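Isgate Yearbook Inscriptions

Maintainer: Lucinda Tran
Annotation: Severino Marín, Kai-wen Yang

Summary

Handwritten messages copied from high school yearbooks lent by former students of Dunstan and Mudton high schools. The set holds 4000 inscriptions from 730 signers. Text only; page scans are not released.

Fields

id: row number
school: dunstan or mudton
text: the message as written, spelling kept
ink: color as noted by the annotator, blank if unclear
closing: sign-off phrase, if any ("stay sweet," "friends forever")
signer: hashed code, stable across books

Transcription rules

Misspellings, doubled punctuation and missing apostrophes stay. Hearts and stars become [heart] and [star]. Crossed-out words go in square brackets with a leading x. Unreadable words are [?]. Surnames are replaced with SURNAME; nicknames stay unless the owner asked for removal.

Files

inscriptions.csv
closings.csv
CHANGES.txt
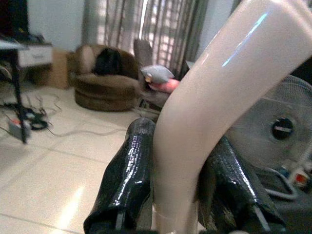
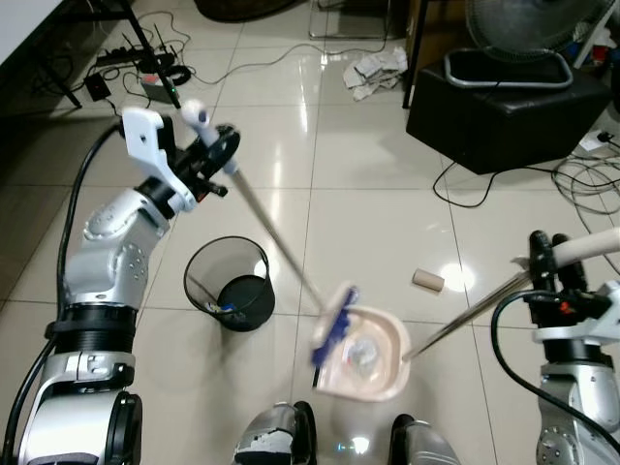

Known problems

Some 30 messages run across two pages and were entered as separate rows. Version 2 joins most of them. Ink labels for Mudton are less reliable than for Dunstan; Umesh Yadav is rechecking them against the books.

Removal requests

Send the row id to Gus Kowalczyk. Rows are dropped at the next release and their ids are not reused.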